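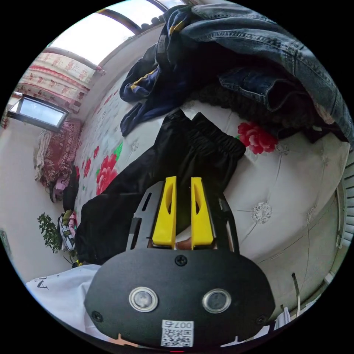

4 Aufgaben vorführen: Kleidung vom Bett aufnehmen

Planik lernt aus Vorführungen. Sie nehmen den Handgreifer, erledigen die Aufgabe so, wie der Roboterarm sie später erledigen soll, und wiederholen das, bis Ihnen der Anblick von Wäsche gleichgültig geworden ist. Für den Einstieg empfehlen wir ein einzelnes Kleidungsstück, längs ausgebreitet, etwa eine schwarze Hose mit Gummibund auf einer hellen Tagesdecke. Der Bund ist als Griffstelle gut zu erkennen, und beide gelben Finger zeigen vor dem Start in Richtung Hose. Eine Decke mit großen Pfingstrosen stört nicht. Planik soll Hosen auch in Schlafzimmern finden, die jemand mit Freude eingerichtet hat.

4.1 Vorbereitung

1. Scannen Sie den QR-Code auf dem Gehäuse des Handgreifers mit der Planik-App. Steht der Code von Ihnen aus auf dem Kopf, dürfen Sie den Greifer drehen. Die App kommt mit beidem zurecht.

2. Legen Sie in der App eine neue Aufgabe an und geben Sie ihr einen Namen, den Sie im Mai noch verstehen. »Test neu 2 final« gibt es auf unserem Server bereits, und zwar öfter, als uns lieb ist.

3. Schließen Sie die Finger einmal ganz und öffnen Sie sie wieder. Die App übernimmt beide Endlagen.

Hinweis: Räumen Sie das Zimmer nicht auf. Jacken am Kopfende, eine Zimmerpflanze, ein Turnschuh — alles darf bleiben, wo es ist. Ein Modell, das nur leere Betten kennt, ist beim ersten bewohnten Bett ratlos.

4.2 Die Vorführung

4. Starten Sie die Aufnahme und halten Sie den Greifer zwei Sekunden still.

5. Führen Sie die offenen Finger langsam an den Stoff heran. Langsam heißt: so, dass Ihnen beim Zusehen langweilig wird.

6. Schließen Sie die Finger um eine Stofffalte. Greifen Sie genug Material, damit das Stück beim Anheben hält, und lassen Sie den Rest hängen, wie er will. Stoff hat eigene Ansichten, und die gehören mit in die Daten.

Achtung: Helfen Sie nicht mit der freien Hand nach. Der Arm hat später keine. Erfahrungsgemäß zuckt sie trotzdem nach vorn, sobald ein Ärmel rutscht. Stecken Sie sie notfalls in die Hosentasche.

7. Heben Sie das Stück an. Führen Sie den Greifer in einem Bogen zur Ablagestelle und achten Sie darauf, dass der geklemmte Stoff zwischen den Fingern sichtbar bleibt. Er darf dabei ruhig so zerknüllt aussehen wie hier:

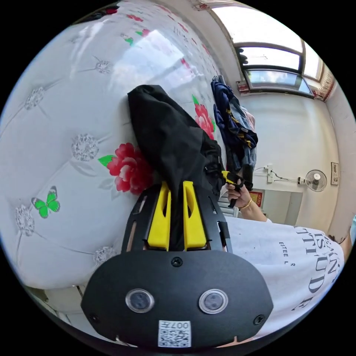
8. Öffnen Sie die Finger über der Ablagestelle, ziehen Sie den Greifer gerade zurück und beenden Sie die Aufnahme erst, wenn er wieder still ist.

9. Bewerten Sie den Durchgang in der App mit »gelungen« oder »misslungen«. Misslungene Durchgänge bitte aufheben. Seien Sie streng: Ein Pullover, der auf halbem Weg auf dem Boden landet, ist auch bei wohlwollender Betrachtung nicht abgelegt.

Ein Durchgang darf höchstens 46 Sekunden dauern. Danach beendet die App die Aufnahme von selbst und ohne Bedauern.

4.3 Wie viele Durchgänge?

Für die Einsteigeraufgabe mit einer Hose genügen 39 gelungene Durchgänge. Die Referenzaufgabe »Gemischter Haufen« haben wir in Skoltstead mit 241 Durchgängen eingelernt, und danach wollte im Team eine Weile niemand mehr etwas falten. Verändern Sie zwischen den Durchgängen die Lage der Kleidung und Ihren eigenen Standort. Wer immer von derselben Bettseite aus greift, bringt dem Arm vor allem diese Bettseite bei.

Beim Haufen gilt zusätzlich: Nehmen Sie das oberste Stück zuerst, auch wenn Ihnen das dritte von unten sympathischer ist. Dicke, bauschige Teile greifen Sie an einer Naht. Liegt ein dünnes, gemustertes Teil obenauf, setzen Sie dort an und lassen Sie das dunkle, voluminöse darunter vorerst in Ruhe.

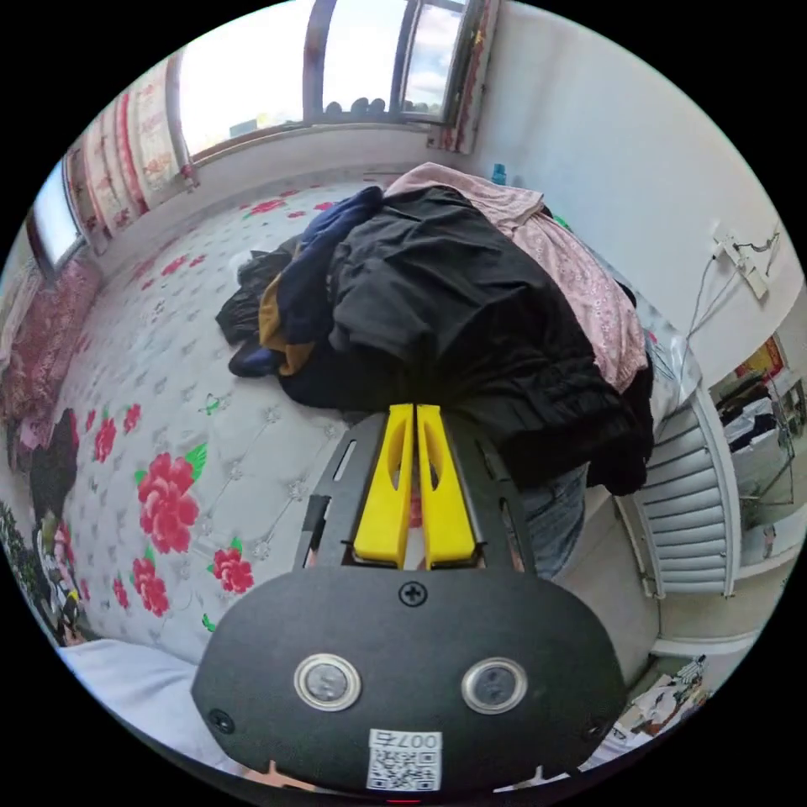 Anežka Hájek rät dazu, nach jedem zehnten Durchgang die Hand zu wechseln. Bei ihr seien die Griffe gegen Ende der Sitzung immer steiler geworden, und der Arm habe diese Müdigkeit getreulich nachgemacht, samt dem kleinen Ruck beim Loslassen. Sie habe den ganzen Satz neu aufgenommen.

Den Handwechsel tragen Sie in der App unter »Sitzung« ein. Wie Sie unbrauchbare Durchgänge nachträglich aussortieren, steht in Abschnitt 5.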